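Progress report to the programme office, November
Home navigation kit trial: Firent simulator with the Rekar route planner

3 comments · 12 shares

Thank you again for your patience while we got the second stage going. I know the last report was mostly about licences and delivery notes, so I'm very glad to be sending one with proper work in it — we have been running the kit in earnest, and there is a good deal to tell you, some of it pleasing and some of it a bit of a grind.

As you'll remember, the grant pays for us to review the Firent home simulator on behalf of the small care providers in the Hovland group, who would like to know whether it can prepare a household robot for ordinary rooms before anybody lets one near a real hallway. The kit comes with a set of ready-made homes, the Rekar planner and a support line. We took the middle licence, which allows 2 people to work in it at once, and that has suited us well so far.

Most of the month went on bathrooms and the narrow bits leading to them. Providers told us at the outset that this is where they expect trouble, and I think they were right to say so. Wide living rooms are forgiving. A strip of floor with a wall on one side and furniture along the other is a much better test of a planner, and the Firent homes have plenty of them. 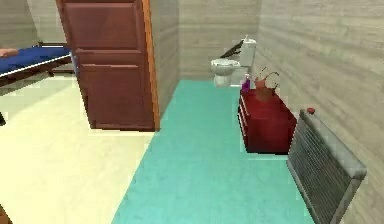
The toilet route, with the red cabinet and the radiator along the right-hand wall.

We set the planner 400 runs across the bathroom and bedroom layouts, with the starting point shifted a little each time. In 17 of them the planner stopped and asked for help, and nearly all of those were on turns close to low furniture. I had feared worse! It does tend to be over-careful beside anything low and long, and we spent a happy but rather slow week adjusting the clearance settings, which are tucked away in a menu that the manual mentions only once. Urier, who supply the support line, were kind and quick whenever we wrote, and they have promised a clearer page on clearances in the next edition of the manual.

The part I am less sure about is how surfaces look up close. From a distance the rooms read very well, and a newcomer can tell a door from a wall straight away. Nearer to, the wood grain on the walls goes soft and smeary, and the smaller details blur along with it. For route planning this hardly matters. For teaching a robot to recognise things it may matter quite a lot, and I would not want the providers to buy the kit for that purpose until we have looked further.
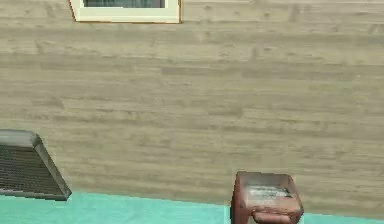 Wall grain and a ribbed grey panel in close view; the texture softens a good deal at this range.

We have asked Urier whether a sharper set of textures is planned. They say there is one, at extra cost, and have offered us a month's loan of it so we can compare like with like — I have said yes, as it costs the grant nothing.

On money, we are within budget, and the only unplanned spending was a second monitor. On time, we are 2 weeks behind the plan you approved, all of it down to the clearance settings. I expect to make most of that up, as the kitchen layouts share many of the same pieces and the settings carry over.

Next we will do the kitchens, then the texture comparison, and after that a first draft of the buying advice for the Hovland providers. If you would like to sit in on a session, please do. Mornings are best, any time after ten, and we'll find you a chair and a cup of tea.

Comments (3)

Very useful, thank you. Could the draft advice include what the middle licence costs to renew? Our finance people will ask.

We had the same bother with the clearance menu and gave up on it. Would you share your settings when you've finished?

Reply from the project team: Yes to both. The settings will go in an appendix, and we'll put the renewal price beside them.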